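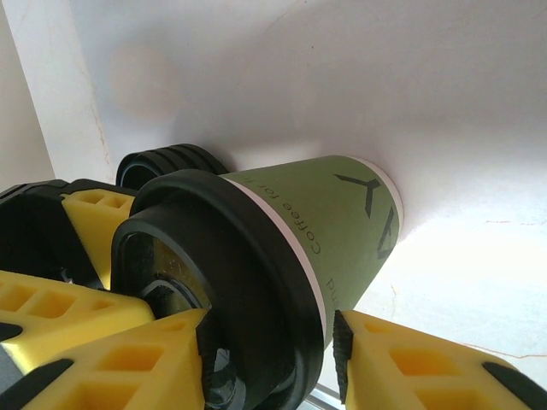 Graz, im Oktober

Fragen und Antworten zum Pokerabend im Clinetti

Wer darf mitspielen?
Alle ab 18 Jahren. Bitte einen Lichtbildausweis mitbringen, auch wenn man schon öfter da war.

Was wird gespielt?
No-Limit Texas Hold'em als Turnier. Jeder beginnt mit 300 Big Blinds weniger Druck als im Schnellformat: Die Blinds steigen erst nach 16 Minuten.

Wie melde ich mich an?
Über das Formular von Semusix oder an der Theke. Es gibt 60 Plätze. Wer auf der Warteliste steht, bekommt eine Nachricht, sobald jemand absagt. 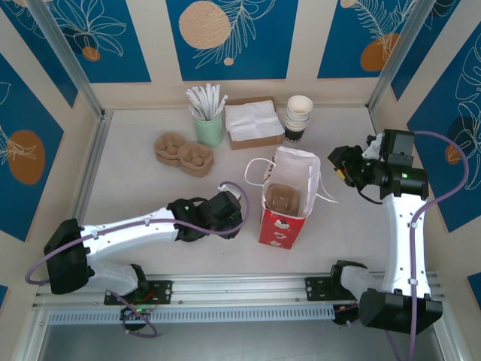
Redaktion Semusix

Was passiert, wenn ich zu spät komme?
Der Stack steht ab Beginn am Tisch und zahlt die Blinds mit. Nach der ersten Pause ist kein Einstieg mehr möglich.

Kann ich mich nachkaufen?
Nein. Das Turnier wird als Freezeout gespielt, ausgeschieden ist ausgeschieden. Am Nebentisch läuft ab 21 Uhr eine Runde ohne Einsatz, dort kann man sich jederzeit dazusetzen.

Wie funktioniert die Jahreswertung?
Für jede Platzierung unter den ersten 16 gibt es Punkte. Die Wertung des Vorjahres wurde mit 3.553 Punkten gewonnen. Bei Gleichstand zählt die bessere Einzelplatzierung. Ergebnisse vom Vasić-Cup fließen nicht ein. 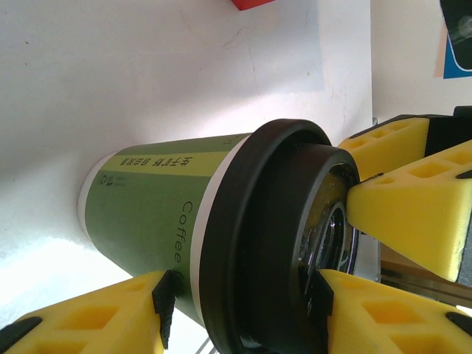 Sind Handys am Tisch erlaubt?
Solange man Karten vor sich hat, nicht. Telefonieren bitte im Gang.

Was gilt, wenn eine Karte beim Geben aufgedeckt wird?
Ist es eine der ersten beiden Karten der Runde, wird neu gemischt. Sonst wird weitergegeben, und die offene Karte dient als Burn Card.

Wer entscheidet bei Streit?
Die Turnierleitung. Die Karten bleiben bis dahin liegen, die Uhr läuft weiter.

Wo kann ich parken?
Hinter der Halle Dadine, Einfahrt von der Hofseite. Ab 18 Uhr ist die Schranke offen.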